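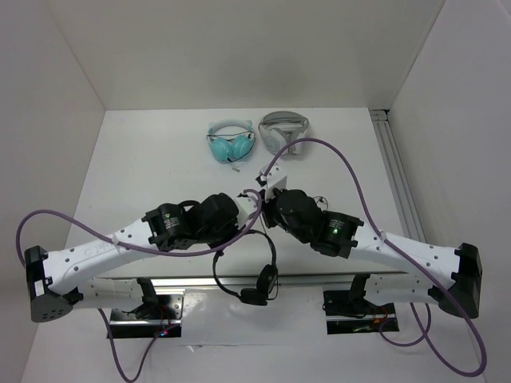

The headset cell at Dustham, both arms over the table.

Telma Zapata got the call at 11 on Thursday night. The headset cell had stopped again and the night operator wouldn't go near it.

She drove in. The Dustham shed was mostly dark by then, only the lights over the packing line and the ones inside the cell. Conall Dunne was standing well back from it with his hand wrapped in a tea towel.

"Show me," she said.

He unwrapped it. The skin across two knuckles was broken and the rest was swelling.

"Did you put that in the incident book?"

"I rang you."

"Put it in the book."

He went and found the book. Telma pulled the stool over and looked at the arms. They had stopped nose to nose, grippers almost touching, over a black headset. The job was simple enough. One arm held the headset, the other turned it, and then it went to the back with the ones that were done. Pesell sent them in as returns, all makes and colours, and paid by the tray.

"Tell me what you did," she said when he came back. "In order."

"It stopped. I hit pause on the screen. I waited a bit, then I reached in to get the headset."

"Pause or stop?"

"Pause."

"Who told you pause was all right?"

He thought about it. "Man-lok does it that way. Everyone does. If you hit stop you have to home both arms again and you lose 20 minutes."

Telma knew that. She had done it herself in the first month, when they were behind and Shuk-fan Yau was ringing from the office every hour to ask for the tray count. She didn't say so.

She opened the log on the laptop. The right arm had lost its position reading for a moment, got it back and carried on with the move it had been told to make. It had done the same thing 4 times that week. Each time somebody had cleared the message. The initials were all there, and one set was hers, from Tuesday morning. She remembered the message coming up. She had been eating toast.

"What does it say?" Conall asked.

"It says the right arm forgot where it was."

"And then it remembered."

"Yes."

She switched the cell off at the wall, hung her lock on the isolator and put the key in her shirt pocket. Then she reached in and ran her fingers down the purple cable on the right side, from the gripper back towards the base. It was a long loop and it rubbed on the forearm every time the arm came across. A little past the elbow the jacket felt rough. She bent it there and felt it give more than it should.

"Could be that," she said.

"Is it?"

"I don't know yet."

Ho-yin Tseng rang at a quarter to twelve. He had the Waweru contract to worry about and he wanted to know if they would make 85 by morning.

"No," Telma said.

"How many, then?"

"None. It's locked off. Conall's hurt his hand."

There was a pause on the line. "Is he all right?"

"He's going to get it X-rayed. I'm driving him."

"Can't Man-lok run it if he keeps clear?"

"It's locked off, Ho-yin."

She hung up and wrote the fault in the book under Conall's entry. She put down the earlier ones too, with the initials beside them, including her own. Her writing was worse than his and he had done it left-handed.

They went out to the ute. Conall held his hand up against his chest. On the road into Akura he asked if he was going to lose the shift.

"You'll be paid for it," she said, and put her indicator on for the hospital.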